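Jirley Opens Refitted Shared Office Floor at Pernley, With Bright Desks, Curved Lights and Tables Meant to Be Used

Pernley, 11 February 2020

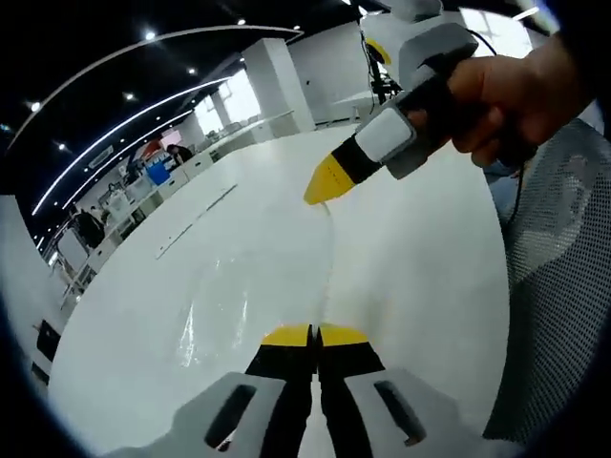
White tabletop, mesh-backed chair and daylight at the Jirley floor in Pernley.

Jirley, the shared workspace company, is very happy to announce that its refitted office floor at Pernley is open to members, after a good long stretch of planning, measuring, painting and carrying furniture up in the elevator one piece at a time. Work began in October, and we would like to thank everyone who put up with the noise, the dust sheets and the temporary coffee corner while it was going on. We hope you will feel, as we do when we walk in each morning, that the wait has been worth it.

The floor offers 30 desks in all, set out so that people can work near one another without feeling crowded. The desks are white, and so are the pillars and walls, and together with the windows this keeps the floor pleasantly bright through the working day. The ceiling we kept dark. There was a fair amount of friendly argument on that point, and some of us had our doubts right up until the lights went in, but the curved white light strips look lovely against it, and the small round recessed lights between them fill in the gaps on gray afternoons.

The lighting and the furniture plan were both drawn up by the design studio Maditz, who have worked with Jirley before and who once again showed great patience with our many changes of mind. Maditz suggested bending the light strips so that they lead the eye down the floor toward the windows, and also talked us out of a second row of pillars' worth of shelving, which would have eaten up a good deal of daylight (we still miss the shelving a little, but they were right).

Members who come in to make things as well as to type will be glad to hear about the tables. These have a glossy white top, chosen after we had lived with several other finishes in our old rooms and grown tired of scrubbing them. We wanted a surface that people could work on freely, whether that means laying out samples, sketching out plans or sorting papers, and then wipe down with a cloth before the next person sits. Cloths and paper towels are kept beside the sinks, and we do ask that spills be wiped up before you leave the table, including any on the floor underneath.

Seating comes from Tjoa, the furniture supplier, and includes gray chairs with mesh backs. We tried quite a number of chairs over the summer, and a few of us became rather attached to a padded model that was very comfortable for an hour and much too warm by lunchtime. The mesh let the air through and gave good support to the lower back, and that settled the matter. Anyone who finds their chair sits too high or too low is welcome to stop at the front desk, where the staff will gladly show them how the levers work.

The Pernley floor is open to members from 8 in the morning, and new members may join on a monthly plan at $298, which covers a desk, a chair, use of the shared tables, coffee and tea. Small teams can ask about taking several desks side by side. There are 18 places still available at the time of writing, and we expect to hold tours through the coming weeks for anyone who would like to look before deciding. Tours take less than an hour, and you are welcome to bring a laptop and stay at a desk for the rest of the day.

About Jirley
Jirley runs shared offices for small companies, independent workers and project teams. Its floors combine everyday desk space with tables for practical work.

Press and tour inquiries
Please contact the front desk at Jirley Pernley. Floor plans and membership forms are available on request.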